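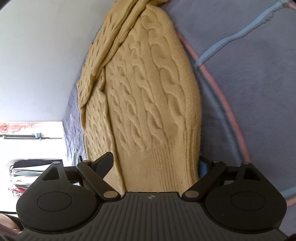 The Rarnton Frame and Its Keepers

The knitting trade of Rarnton dates from 1875, when the Vandenberghe works opened beside the canal with 2 frames and a dye house. Earlier accounts place hand knitters in the valley, chiefly in the farms above Runen, but they sold through carriers and left few records. The works gave the town its first wage books, and it is from these that most of its early history has been written.

Fishing crews were the first customers. They asked for close, heavy jerseys that would turn the wind, and the cable patterns now linked with the district came in with them. Popular belief holds that each family had its own cable, by which a man lost at sea might be known. The wage books do not bear this out. Patterns were numbered, shared between households and changed when a buyer asked for something else.

Wool came down from Runen each June, after shearing, and was sorted on the upper floor. The coarser grades went into stockings. Finer fleece was kept for jerseys and left undyed unless the order said otherwise, so that much of the town's output was sold in the plain shades of the flock.

At its height the firm listed 333 outworkers, nearly all of them women, who finished cuffs, collars and seams at home. Payment was by the dozen. Disputes over short measure fill a good part of the letter books, and the rates were posted at the gate only after a stoppage lasting most of one winter.

The frames fell silent when cheaper goods reached the coast by rail. The building passed to a seed merchant, then stood shut for many years. Its papers were moved to the Prindero Library, where 2,235 pattern cards have been cleaned and listed. Readers may consult them by appointment from April. The cards for children's sizes remain in store until the shelving on the lower floor has been replaced.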